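Prositz Lamp Finder: READ ME FIRST
Neville Ashworth, 22/03/2009
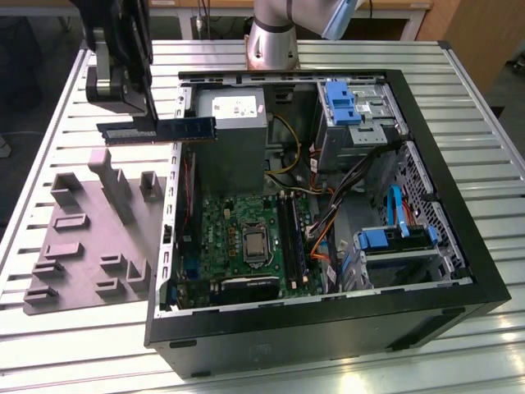 Hello, and thank you for downloading the Prositz list. It is a plain table of replacement projector lamps and the projectors they fit, put together for schools, churches, small offices and anyone else who has ever stood in front of a dark screen with a part number scribbled on an envelope. I started it for my own use and it grew, the way these things do, and it now holds 936 rows.

What is in the folder

lamps.csv is the table itself, and the one most of you want.
makers.csv has the spellings of each maker's name as I have found them on boxes and invoices (there are more than you would think!).
changes.txt is my running diary of corrections, newest at the top.

Columns in lamps.csv

projector: the model name as printed on the underside of the machine
lamp_code: the code on the lamp housing, spaces and dashes left in
watts: a whole number, left blank if I could not confirm it
hours: rated life in normal mode. Economy mode hours are not listed, since sellers disagree so wildly about them.
housing: Y if the lamp comes in its cage, N if you get the bare bulb only
source: G for the old Gikeno parts catalog, U for the Uchida price sheets, S for anything sent in by a reader

Please look hard at the housing column before you order. A bare bulb is cheaper, but you have to move it into your old cage yourself, and I have cracked one doing it. If you are at all nervous, buy the complete unit and be done with it.

Known problems

Around 80 rows have no wattage yet. Most of these are older Sketent models, and I would dearly love to hear from anybody with a manual tucked away in a drawer. Rows marked S have been checked against only one label, so treat them with a little care. There are also two Uchida codes that differ by a single trailing letter and do not fit the same machines, so copy the whole code, right to the end.

Prices are left out on purpose. I had them in version 1 and they were stale before I finished typing.

Opening the file

Any spreadsheet program will do. Set the lamp_code column to text when you import it, or the leading zeros will vanish and you will be hunting for a lamp that does not exist. The separator is a comma.

Using and sharing

Copy it, print it, pin it up in the equipment closet, with my blessing. If you put it on your own site, please keep this note with it so that corrections find their way back to me. Version 2 is the current one, and the next should be ready in June.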